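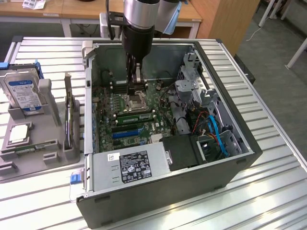 Desktop tower on the workbench, side panel off

Garment Technologist, Woven Outerwear
Mester Apparel, Listham
Full time, permanent
Posted February 3, 2024

Mester makes woven jackets, coats and rainwear for retail labels and for its own line, Zustunine. Cutting, sewing and finishing are all done at the Listham plant. The technical office has an opening for a garment technologist to take a style from first sample to bulk approval. The post reports to the technical manager.

The work

The technologist receives the design pack, checks it for missing construction details and writes the specification used by the cutting room and the sewing lines. Each specification covers measurements by size, tolerances, seam types, stitch density, thread, interlining, trims and pressing instructions. Changes after fit approval are recorded in the style file with a revision letter.

Fit sessions are held on site with a live model in the base size. The technologist measures the sample before the session, records comments during it and sends pattern corrections to the pattern room by the end of the next working day. Graded size sets are checked flat and on the stand.

Other regular duties:
Reviewing fabric test reports for shrinkage, seam slippage, tear strength and colorfastness
Approving lining, zipper and button substitutions
Preparing sealed samples for production and for the customer
Attending the first output of each style on the line
Investigating returns and measurement failures found at final inspection

The Zustunine line runs to 40 styles a year. Customer labels make up the rest of the workload, which is shared among the technical office. Bulk orders vary in size - the smallest run now accepted is 780 pieces, and repeat orders of over 900 are common. 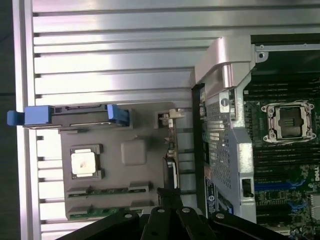
Aluminum heatsink with gray plastic bracket

Requirements

At least 2 years in a technical role with woven garments. Knitwear experience alone does not meet this requirement.
Working knowledge of flat pattern cutting and grading.
Ability to read a test report and decide whether a fabric can be released.
Clear written English. Specifications are read by people who did not attend the fit session.
Competence with spreadsheets. Pattern viewing software is taught on site.

Experience with taped seams or coated fabrics is useful. A degree or diploma in clothing technology is accepted but not required where the work history is relevant.

Hours and conditions

The technical office keeps the same day shift as the sewing floor. The plant closes for annual shutdown in August, and part of the paid leave must be taken then. The role is based at Listham, with occasional visits to the Moriarty finishing unit for wash and coating trials. Travel between sites is paid. Remote work is not available for this post - samples have to be handled.

How to apply

Send a resume and one specification sheet you have written, with customer details removed, to the personnel office at the Listham plant. Mark it Garment Technologist. Shortlisted applicants will be asked to measure a lined jacket against a size chart and write up the result. Applications without a specification sheet will not be reviewed.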